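Home Sites Checklists Forms Contact

Room Safety Checklist with Comments — Rugemalira Family Center, Activity Room and Kitchenette

Complete one sheet per room. Mark each item OK, ACTION or N/A. Comments are entered under the item they refer to.

1. Exits and floor

1.1 Both exit doors open fully without a key. OK
1.2 Exit route clear to its full width. ACTION
Comment: stacked chairs on the corridor side of the rear door. Moved during inspection. Add to closing routine.
1.3 Floor covering flat, no lifted edges. OK

2. Play items and small parts

2.1 Play items free of cracks, sharp edges and loose pieces. OK
2.2 Small-parts tube in the drawer and used on new items. OK
Comment: the tube applies to pieces that have come off a toy as well as to the toy itself.

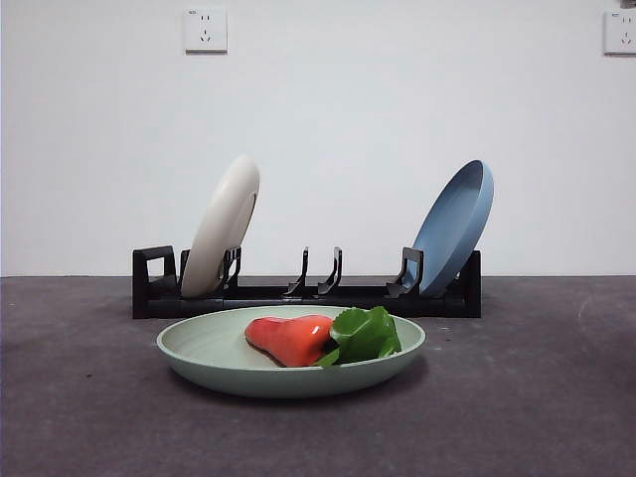
Does a play item have to be thrown out if its age label is missing?
Keep it in use only if the supplier's sheet is on file and the item passes the small-parts tube; otherwise remove it from the room.

3. Electrical

3.1 Outlet covers fitted on all outlets within reach of children. ACTION
Comment: cover missing behind the bookcase. Replacement on order from Zestgate.
3.2 Cords undamaged and secured. OK
3.3 Test button on each protected outlet trips and resets. OK
Comment: left-hand outlet needed a second press. Retest at next visit.

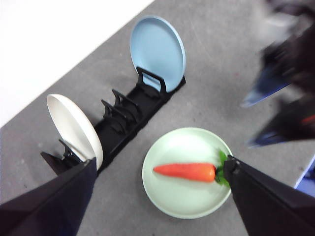

4. Storage and stability
Shelving taller than 600 mm must be fixed to the wall at two points, and nothing heavy goes on the top shelf. The Nillia unit is fixed at one point only: ACTION. Items kept on tables and counters are checked for tipping. Racks with upright slots are judged on how they are loaded, and plates at both ends with the middle slots empty, as on the black rack, is acceptable. A plate left flat beside the rack is entered as a tidiness note with no action.

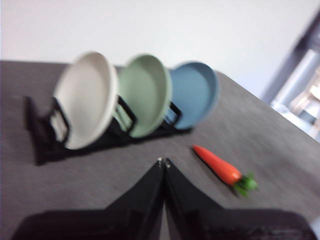

5. Counters and table edges
Keep a clear strip of 200 mm along any edge next to a walkway, measured from the edge inward. Hot drinks stay in the kitchenette at all times. Corner guards are present on the low tables — one is loose and was re-glued. Loose items are the usual source of trip reports once they reach the floor, and anything the shape of the carrot beside the rack will roll if the table is bumped. Put such items in a tray at closing.

6. Water and heating

6.1 Hot tap mixing valve tested and result written in the log. OK
6.2 Heater guard secure, 300 mm clear on all sides. ACTION
Comment: coat stand too close. Relocate. 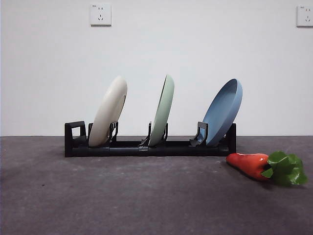 Nisenard Site Safety Desk | February

7. Fire and first aid

7.1 Extinguisher gauge in the green, pin and seal in place. OK
7.2 Smoke alarm sounds on test. OK
7.3 First aid box complete and in date. ACTION
Comment: burn dressings expired. Eye wash is in date but stored in the wrong cabinet.

Open actions are carried to the next sheet until signed off. File the completed sheet in the site binder behind tab 2.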